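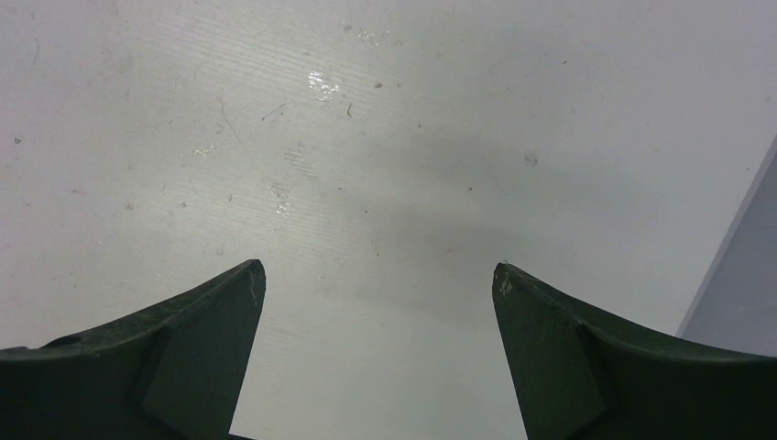
Bríd McGrath wrote to say that a pale worktop is worth the extra wiping, as small screws and bits of thread show up on it straight away. We agree, and it is still the colour we sell most.

1 min read

Gidby makes worktops and benches for schools, repair shops and craft rooms. Dymphna Lenihan started the firm with one saw and a rented unit, and there are now five of us. We cut to order and keep two ranges. Fidden is off-white with a plain square edge. Radon is the same top in grey.

Last year we made 96 benches, most of them for classrooms. Tops can be up to 111 cm deep. Anything deeper comes in two parts and is joined on site.

We will send a sample piece of either colour by post. Please measure the room before you ring, and tell us which wall the sockets are on.

Home About Ranges Samples Delivery Contact

Last updated: Sunday, January 14, 2018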